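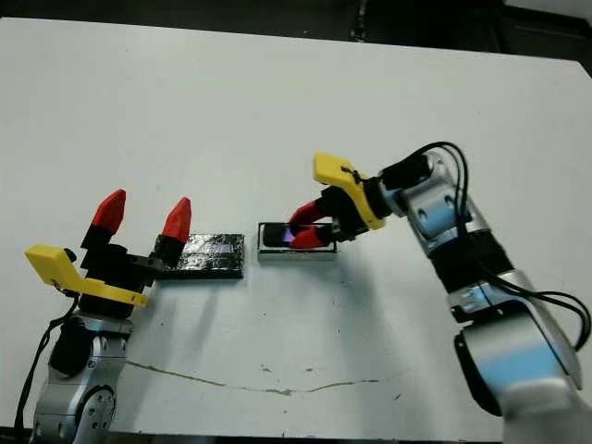
Quick one tonight, I have to be up early. Grippers again. Sorry to anyone who reads this for the bread posts.

So I finally got both arms running the same parallel gripper body, which means I can compare fingertips without blaming everything on the motor. The question was whether to stay with the red pointed tips or go back to the flat rubber pads I had on until February. Otakar Michalík says flat pads, always. Otakar also says this about everything. We will see.

Test was dumb on purpose. Small black part, sits in a white tray, arm goes in, picks it up, lifts, holds, puts it back. Then the next one. 80 tries per set of tips per arm, same speed, same script. I counted a drop as a drop even if it landed back in the tray.

Pointed tips: 6 drops on the right arm, 3 on the left. Way better than I expected. They get down inside the tray without fighting the raised edge, and that was the whole problem with the pads — the pads are wide, they hit the rim, the arm thinks it has contact and stops short. I had a fix for that in the script and it was ugly and I've deleted it now. Felt great.

Flat pads: quit early on the right arm. Not a fair comparison then, I know. But I was getting a rim hit every few tries and I got bored of hitting reset. When the pads did get a clean grab it was a very good grab, no twist at all. The points let the part rotate a little if you catch it off center. You can see it swing on the lift. For just moving stuff, who cares. For putting something in a slot I'd care a lot.

Things I got wrong, so you don't have to:

Grip force. I left it at the old pad setting the first evening and the points were basically trying to stab everything. Turned it way down. The controller goes up to 2720 on force in whatever units Vistora uses, the manual doesn't say, and I'm now living somewhere near the bottom of that.

Cables. The loops over the right arm are too long, they sway when the wrist turns fast and I'm pretty sure some of my bad picks were from that. Need to shorten them or tie them down better. The tie or wire on the yellow bracket was suposed to be temporary.

Zero position. Check it after you swap tips. Both arms. Every time. I did the left and forgot the right and lost an hour.

Seung-woo Maeng asked in the comments last time if I'm putting the cameras back on. Yes, but not until I stop changing fingers, because every change means doing calibration over and I hate calibration. Woo if you still have that spare lens let me know, I'll drive over to Clirnanville and get it.

Controller stuff is a seperate post. Short version, the Widia box is fine for one arm and gets cranky with two. Random pauses, maybe half a second, always when both are moving. Could be my code. Probably my code.

Next up is the shiny black block, it's flat on the table and wide and neither set of tips likes it much. Thinking about one pointed finger and one flat. Otakar is going to hate it

Ok bed. Numbers go in the spreadsheet tomorrow — same link as before.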